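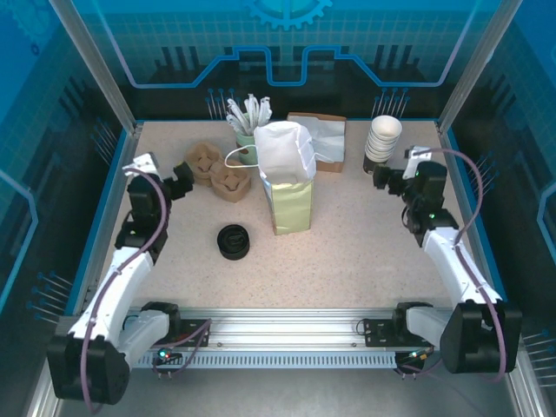 Step 1. Set up the table before you touch the arms

This tutorial shows how we prepare and test a two-arm policy on a packing table, using the method we call Tagle. It is written for new people in our lab at Hustport, but any group with two arms on one rail can follow it. I suppose that you already can record demonstrations and train a basic imitation policy. If not, please read the Multon setup notes first.

Put the take-out items on the table: the cup with white plastic utensils, the stack of paper cups, the paper bags, the flat cardboard box and the two pulp cup carriers. We keep the bags and the cups toward the back and the carriers on the left side. You can change this later, but for the first round please keep it, or your numbers can not be compared with ours.

Let the two carriers overlap a little. This is on purpose. When they lie apart, almost every policy can pick one, and you learn nothing about the method. When they overlap, the policy must choose which one to take first, and weak policies try to pull the lower one.

Step 2. Home both arms and check the cables

Send both arms to the start pose. The left gripper should wait near the carriers and the right one near the cup stack. Move each wrist slowly through its full range and watch the purple cable while it moves. If the cable pulls tight, stop and give it more length. A tight cable changes the motion only a little, but the policy will learn this change, and then it is very hard to find the reason for your errors.

Step 3. Record the short demonstrations

Tagle does not use full-task demonstrations. We cut the job into short parts, each with one clear contact: the gripper touches the cup stack, the gripper closes on a carrier, the gripper touches the bag. Record 80 demonstrations for each part. One part should take only a few seconds.

Begin every recording from a slightly different arm position. New operators forget this because it is more comfortable to start from home each time. Shift the objects also, by the width of a finger or two. Do not shift the rail mounts.

Keep the failed tries in a separate folder. You will need them in step 5.

Step 4. Train the part policies

Train one small network for each part with the default settings, 3,000 steps. We tried longer training in May and it made the carrier part worse. The loss continued to go down, but the gripper became too sure about its first guess and did not correct itself.

Save the network outputs together with their spread. The spread is the thing that Tagle uses, so a checkpoint without it is not useful here.

Step 5. Train the switch

The switch is a second network that decides which part policy runs on which arm. It looks at the camera view and at the spread from all the part policies. When the spread is high for one arm, that arm waits and the other one may continue.

Use the failed tries from step 3 as negative cases. Nikau Wihongi had this idea after our first switch kept sending both arms to the same bag. With the negative cases added, arm conflicts in our tests became rare, though they did not go away completely.

Step 6. Run the evaluation

Reset the table by hand and run 30 trials. Write down the result of each trial immediately, also the ugly ones. We use three labels:

Done — the item is in its target place and both grippers are open.
Partial — the item moved but did not arrive.
Stop — the operator pressed the button.

Do not repeat a trial because the objects were placed badly. Bad placement is part of the test.

What we got

Across all versions we have run 604 trials. The utensil cup was the easiest item. The paper bags are still the main problem. A soft bag changes its shape after each touch, and the spread stays high for so long that the arm sometimes waits until the time limit. The group in Esusthorpe uses a lower waiting threshold for bags, and they report fewer time-outs but more crushed bags. We did not test this yet.

If your left arm waits much more than your right arm, check the camera calibration before you train again. For us it was the calibration two times.

Last changed: June 2026. The config files are in the Tagle folder on the lab server, please copy them and do not edit the originals.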